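Quick one, it's nearly dinner and I still have the good cloth on the table. The white one with the gold and brown roses. Yes I know, play food on the good cloth. It was already out.

So: sorting the toy food. Finally. The bin from the Naltville house got 4 years of stuff thrown in and the kids quit playing with it becuase they couldn't find anything. Plan was veggies in the red box lid, fruit in a bag, strings off whatever still has them.

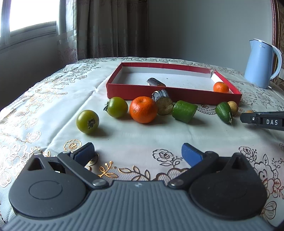

*Halfway-ish. Green tomatoes up front, cucumber still has its string.*

The dark slice, no idea. Eggplant? Sausage? My neighbor Montri Kamolrat says taro and he cooks, so taro maybe. Going in with veggies either way. Mandarins are fruit, end of discussion.

Lid has a torn flap, needs tape. Paid 40 cents for a roll at the Javham swap in August and now cant find it. Will look after we eat. Pretend soup tomorrow if I get the rest done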